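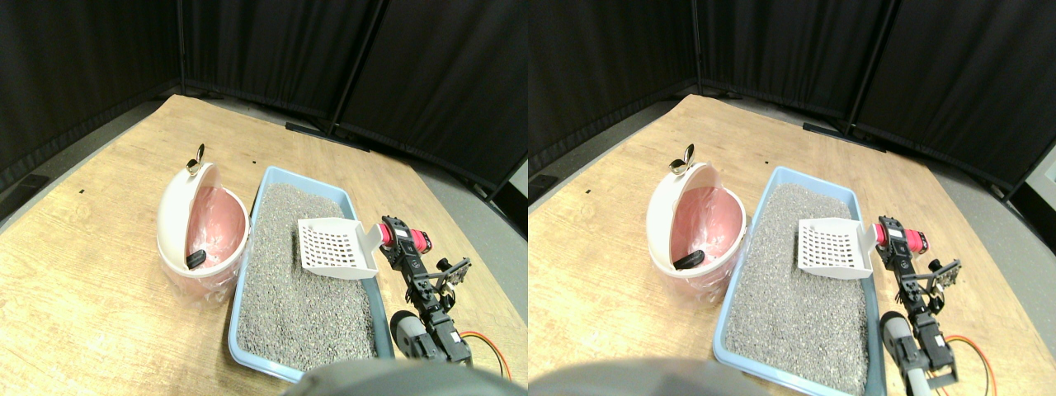
Litter scoop task: how many demos before the policy stops stalling at the handle?

odcombe_rig
Posted in Data collection, 14:10

Single arm, stereo head view, teleoperated. Task is to pick up the slotted scoop from the litter tray, lift a load, tip it into the lined bin beside the tray. We have 400 episodes so far and I have marked 79 of them as unusable. Most of the rejects are grasp failures on the handle: the operator closes too early, pushes the scoop down into the litter, then spends several seconds fishing for it.

The trained policy copies this faithfully. It approaches, stops short, waits, and closes on nothing. Do I collect more, or filter harder?

zmarwat
Reply 1

Filter first. What is your idle threshold? If the operators pause before closing, the pause is in the data and the policy will learn it. We trim any stretch where the joint deltas stay under threshold for more than 2 seconds. Noman Jatoi wrote the trimming script for the Brimon set and it cut the stalling a good deal without a single new episode.

I would also look at the start poses. If the scoop always begins on the same side of the tray with the handle towards the gripper, you have one grasp recorded 400 times.

odcombe_rig
Reply 2

No trimming at present. Start poses vary less than they should. The scoop goes back on the right-hand side of the litter after each reset, because that is what the reset sheet says.

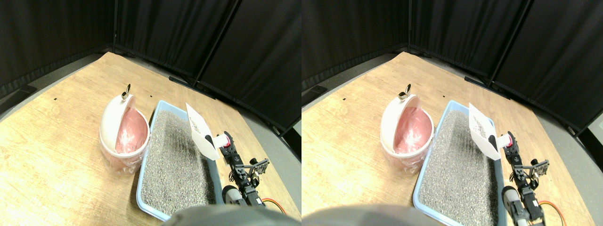 The bin is the other thing I am unsure about. The liner is pink and shiny, and the reflections on it move about with the lights. Should I swap it for something matt, or leave it in for variety?

pelletgrip
Reply 3

Leave it. Real bins have shiny liners. If you tidy that away you will be back in a month asking why it fails in a kitchen.

zmarwat
Reply 4

Disagree, at least for the first round. Get the grasp working with one source of variation at a time, then bring the liner back. On the Dondorstead runs we changed lighting, tray position and operator in the same week and could not tell which of them had hurt us.

pelletgrip
Reply 5

That is an argument for logging, and I don't see how it supports a matt liner. Tag every episode with liner, light setting and operator ID, and split the evaluation afterwards.

memon_k
Reply 6

Do not throw away all 79. A fumble followed by a clean recovery is worth keeping — the policy needs to see how to get out of a bad state. I would cut only the ones where the scoop leaves the tray or the litter goes over the side. For the rest, clip the start and keep from the moment the recovery begins.

odcombe_rig
Reply 7

Went through the rejects again on that basis. 21 have a usable recovery. I will trim idle time across the whole set, put those back in, and rewrite the reset sheet so the scoop angle changes between episodes. Liner stays, tagged.

zmarwat
Reply 8

Fine. Keep a copy of the untrimmed set. Trimming too hard makes the arm snatch at the handle, and you will want to go back and compare.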